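Runon planner review – minutes, June, 2:00 p.m.

Chair and notes: Iida Turunen

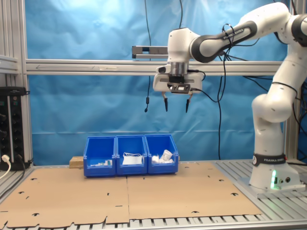 1. Last month's actions. Logging fix merged. Bodmont comparison still not started.

2. Planner update. Savolainen report 447 good plans out of 2,000 in simulation with the new sampler, and call this progress. Iida asked what the old one scored on the same seeds. No answer – they were never run. Not accepted as a result.

3. Bin sorting. The grasp scorer does well on rigid blocks. Thin white items are another matter, and the team wants to tune thresholds again. Iida noted this is the third round of tuning and asked for 200 labeled failures first.

4. Tulov plugin. Adds 34 ms per control cycle. Vendor says the next release fixes it. Left switched off until we measure that ourselves.

Actions: rerun old sampler (Savolainen); label failures (Iida).

Closed 2:50 p.m.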